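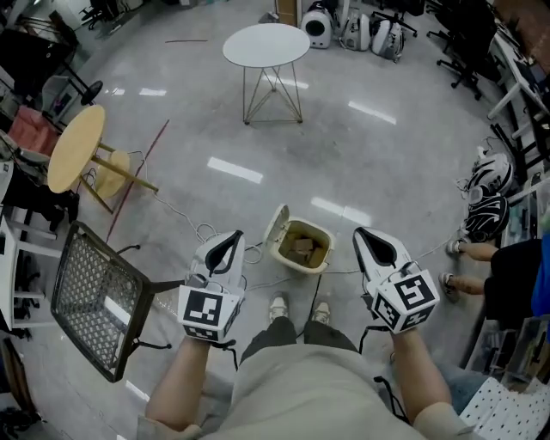
The Sitar is our club's hand-held gripper pair, and after a lot of nagging from other school clubs we're finally selling it as a kit. You get a left one and a right one, you hold one in each hand, and you do a job with them while the computer writes down where your hands went and how far the jaws were open. Later on you use those recordings to teach a robot arm the same job. If you want a first job that won't make anybody cry, do what we do and start with wooden blocks in a small plastic bin with a hinged lid, on the floor, right in front of your sneakers. Flip the lid open first! The lid is its own lesson and I'd leave it for week three.

I'm Nermina Perić and I look after the kits for Skallatell, our after-school robotics club. I also answer the email, so if you write to us with a question you're going to get me, probably in the evening, probably while I'm eating.

Sitar hand-held gripper pair, club kit
Price: $127 for the pair, plus shipping
In stock: yes, small batch
Assembly: an afternoon with two people and a screwdriver
Page last updated: Mar 26, 2019

What you get

Left gripper and right gripper, white printed bodies, black fin-shaped jaws
Marker cubes, already mounted and checked
Black cables, one per gripper, 2 meters each
Spare jaw fins (one set)
Spare marker stickers, one sheet
Bag of screws, with a few extra of the tiny ones that roll under things
Printed setup sheet
Download link for Jindemden, our recording program

What you don't get

A computer, a camera, or a robot arm. People ask about the arm a lot. The kit is the part you hold, and you can have a really good semester with it before there's an arm anywhere in the building. We did! Our first group spent the whole fall recording and looking at recordings, and by the time we had an arm to borrow in December they were so picky about what a good grab looked like that the arm part went pretty fast.

How it works, the short version

The black-and-white patterns on the cubes are markers. Your camera looks at them and Jindemden works out where each cube is and which way it's turned. The grippers have different patterns so the program can tell left from right, which matters more than you'd think once your hands start crossing over each other. The cable carries the jaw opening, so you get position from the camera and opening from the cable and the two get lined up by time.

Squeeze the handle and the jaws close. Let go and a spring opens them. I've been asked whether we'll do a motorized one and the answer is no, because the squeezing is the whole point. You feel it through your fingers when a block is slipping, and you fix it without thinking, and that little fix ends up in the recording.

The jaws

The fins are soft and they bend around whatever you grab. Milovan Petek drew the first version in our club and it was much too floppy, it could pick up a sponge and that was it. The ones in the kit are the version we call Sârbu (long story, there was a card game) and they'll hold a wooden block by the corners or flat on the sides. They don't love anything very thin. Paper is hopeless. Coins are hopeless. A marker pen is fine if it's lying on a towel, and annoying if it's lying on a hard floor.

They do wear out. The tips go shiny first and then they start slipping on smooth things. We changed ours after nearly 600 recordings, and I think we waited too long, looking back at the last few. Swapping them takes a couple of minutes - there's one screw on each side and the fin slides straight off.

Setting it up in a real room

Our setup sheet is very tidy and assumes you have a tidy room, so let me give you the messy-room advice.

Clear yourself a patch of floor. It doesn't have to be big, just enough to stand in with the bin in front of you and your arms out. Anything with wheels goes to the wall. Then run your power cords and whatever else you've got along the side you're not going to step toward. You'll be looking at the blocks the whole time and never at your feet, so whatever is lying there you will find with your foot.

Check your lights. Shiny floors throw the ceiling lights right back up at you, and a bright patch behind a marker can make it disappear for a moment. Jindemden shows a little gray square next to the gripper's name whenever it loses a cube. If you see it flickering, shift the bin a step to one side and try again before you go changing settings. I've watched people spend a whole club meeting in the settings menu when all they needed was to scoot over.

Wear plain sleeves if you can. Vesna Dimitrov has a checkered shirt that she loves and the program loves it too, it kept thinking her elbow was a marker. We fixed most of that in the newer download but I still wouldn't wear a chessboard.

Put some tape down where your feet go and where the bin goes. Students move the bin without noticing, they just do, and then the recordings from Tuesday don't match the ones from the week before and everyone's confused.

A first month with the kit

A few teachers asked me for something like a plan, so I'll tell you what our beginners do and you can mess with it however you like.

For the first meeting we don't record anything. Everybody gets a turn picking up blocks and putting them in the bin, and the rule is you can't use your fingers for anything, even scratching your nose. People are terrible at it and it's very loud and it's my favorite meeting of the year.

After that we record one hand only. Pick up a block, put it in the bin, stop. Then a partner watches the playback and calls out the spots where you hesitated. The partner part is important because you really can't see your own fidgeting. We aim for 50 good ones per pair of students before moving on to both hands, and a bad one gets thrown out right away with no arguing. (There's arguing.)

Then both hands. One gripper holds the bin steady and the other one does the block, or one hands a block to the other in the air. Handing over is hard! It's also the one everybody wants to show their parents, so leave time for it.

Then the lid. Opening it is okay. Closing it with a fin, gently, without shoving the whole bin across the floor, took our group ages. Esperanza Requena worked out that you hook the lid from underneath and walk it over and let gravity do the last bit, and now everyone does it that way.

Stuff that goes wrong

The cable pulls your wrist. Run it up along your forearm and put a loose strap near the elbow. Don't strap it tight at the hand, it'll tug on the plug, and the plug is the weakest part of the whole kit. I'd rather tell you that now than have you find out.

The jaw opening reads as closed when it's open. You've got the plugs swapped, left in right. Swap them back and restart Jindemden.

A marker sticker is peeling. Replace it with one from the spare sheet and run the cube check again from the menu. Please don't glue it down with the kind of glue that wrinkles. A wrinkled marker is worse than no marker.

Your arms are tired. Yep. The grippers aren't heavy but you're holding them out in front of you, and it adds up. We swap every ten minutes or so. The recordings get sloppy before the person notices they're tired, so go by the clock.

Everything is laggy. Close the other programs. It's usually a video playing in another window, and it's usually somebody who says they don't have a video playing.

Questions I get

Can little kids use it? The handle is sized for about middle school and up. We've had younger brothers and sisters try it and they can squeeze it with both hands, which is cute but you only get one gripper that way.

Is it good for left-handed people? Yes, both sides are the same strength and you can record with either one.

Can I buy only one? Sorry, no. The cubes are checked as a pair and I'd have odd ones lying around forever.

Can I print my own parts? Sure. The files for the body and the handle come with the download. The fins are harder, they need the bendy material and a slow printer and some patience, and most people end up buying those from us.

Does it work with our arm? The recordings come out as plain tables, a row for each moment, with both hands in it. Panagiotis Živković wrote the part that saves them and he left comments all over the place, so if someone in your club can read a bit of code they'll be able to get it into whatever your arm wants. We can't promise it for any particular arm and I won't pretend we tested a bunch of them.

Do you take returns? Yes, if the cubes haven't been taken off. Once they're off we have to check the whole thing over again from the start.

Ordering

Send us an email with your club's name, a shipping address, and whether you want extra fins (you do, if you've got more than a handful of students). I'll write back with a total and a payment link. Kits go out on the day after our club meeting since that's when we pack them, so it can be a week if you just missed it. School purchase orders are fine, just put the word Sitar in the subject line so it doesn't get lost under the pizza receipts.

And if your group records something you're happy with, send it over! We play them on the big screen while we're packing.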